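Hevura Fight League Adopts Revised Weigh-In and Hydration Protocol for Regional Cards

League to apply new procedures beginning with October event at Van Dusen Arena
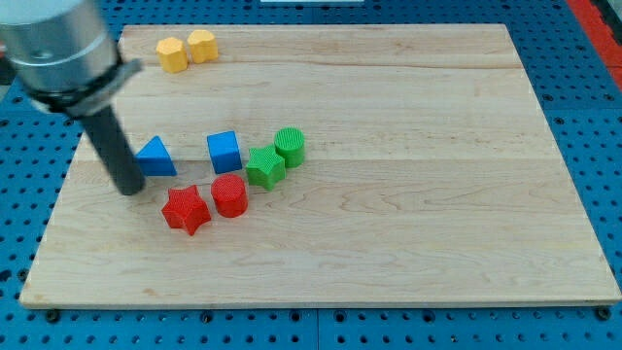 A light-colored wooden board on a blue perforated surface.

VAN DUSEN – The Hevura Fight League, a regional mixed martial arts promotion, today released the final text of its revised weigh-in and hydration protocol. The protocol applies to all amateur and professional bouts on Hevura cards and takes effect with the league's October event at Van Dusen Arena. It replaces the weight management rules that have been in the league's bout agreement since its first season.

Under the revised protocol, each contracted athlete will submit to a hydration test before stepping on the scale. The test measures urine specific gravity using a handheld refractometer. An athlete whose sample reads above the limit stated in the bout agreement may not weigh in until a later sample reads at or below it. Samples are collected under observation by a licensed official of the same sex as the athlete. The reading is entered on the weigh-in sheet and initialed by the official and the athlete's chief second.

The weigh-in window will open at 9 a.m. on the day before the event and close at 11 a.m. Athletes who miss contracted weight on the first attempt may make one further attempt before the window closes. The one-pound allowance in non-title bouts is unchanged. No allowance applies in title bouts.

"The previous rules dealt with the number on the scale and very little else," said Anika Ambrose, director of competition for the Hevura Fight League. "The hydration reading gives the commission representative and the ringside physician a second figure to work from, taken at the same time and recorded on the same sheet. We expect some athletes to move up a division, and the matchmaking calendar has been adjusted to allow for that."

Check weights

The protocol adds a schedule of check weights during fight camp. Athletes will report their weight to the league 30 days, 14 days and 7 days before the event. The first two reports may be made by video call with a league official. The last must be made in person at an approved gym or clinic, on a scale certified within the past year.

An athlete whose weight at the last check is more than 8 percent above the contracted limit will be referred to the league physician, who may clear the athlete, recommend a catchweight or withdraw the athlete from the card. Catchweights require the written consent of both camps. If the opposing camp declines, the bout will be canceled or rescheduled, and the opponent will receive show money as provided in the bout agreement.

Reports will be logged in Nisus, the league's bout administration system, which already holds medical clearances, suspension dates and signed agreements. Managers will receive access to the check weight section of each client's record. Opposing camps will not be able to view one another's entries.

Penalties for missed weight

An athlete who misses weight by two pounds or less will forfeit 20 percent of the contracted purse. An athlete who misses by more than two pounds will forfeit 30 percent. In both cases the forfeited amount is paid to the opponent if the bout goes ahead. An athlete who misses weight for a title bout is not eligible to win the title, but the opponent remains eligible.

A second miss within 12 months will require the athlete to compete in the next higher division for at least two bouts. Amateur athletes, who do not receive a purse, will be suspended from Hevura cards for 45 days after a first miss and 90 days after a second.

Changes to same-day procedures

Athletes will be weighed again on arrival at the venue on fight day. This reading is for medical information only and carries no penalty by itself. The ringside physician will review any gain of more than 10 percent over the official weight and may order a further examination. Intravenous rehydration is prohibited between the official weigh-in and the end of the bout, except when ordered by a treating physician. An athlete who receives it under that exception will be withdrawn from the card.

"From a cornerman's side, the part that matters is the schedule," said Booker Pruitt, head coach at Drikwood Combat Club, which has four athletes signed to the league. "We had to move our hard sparring week to fit the in-person check. Once that was done, the rest of camp stayed close to what we were running before."

Trial period

The league applied a draft of the protocol on two amateur cards earlier this year. Following comments from coaches and officials, three changes were made to the draft. The weigh-in window was lengthened from 90 minutes to two hours. The first check weight, originally set at 28 days, was moved to 30 days to match the deadline for medical paperwork. A requirement that all three checks be made in person was dropped for athletes traveling from out of state.

Officials assigned to Hevura cards will complete a training session on sample collection and refractometer calibration before the October event. Refractometers will be calibrated with distilled water at the start of each weigh-in window and again after every tenth sample.

October event

The October card at Van Dusen Arena will include nine bouts, with a lightweight title bout as the main event. The venue will be configured for 3,000 spectators. Official weigh-ins will be held in the arena's east hall on Thursday and will be closed to the public. A ceremonial weigh-in open to ticket holders will follow at 5 p.m. in the main bowl. Bout order will be released after the official weigh-in results have been confirmed.

The full text of the protocol, the check weight form and a list of approved gyms and clinics are available to licensed managers and coaches through Nisus. Athletes without a manager may request printed copies from the league office.

About the Hevura Fight League

The Hevura Fight League promotes amateur and professional mixed martial arts events under the unified rules. The league stages bouts in men's and women's divisions from strawweight to heavyweight.

Media contact

Press Office, Hevura Fight League
Credential requests for the October event must be received by noon on the Monday before the card.

###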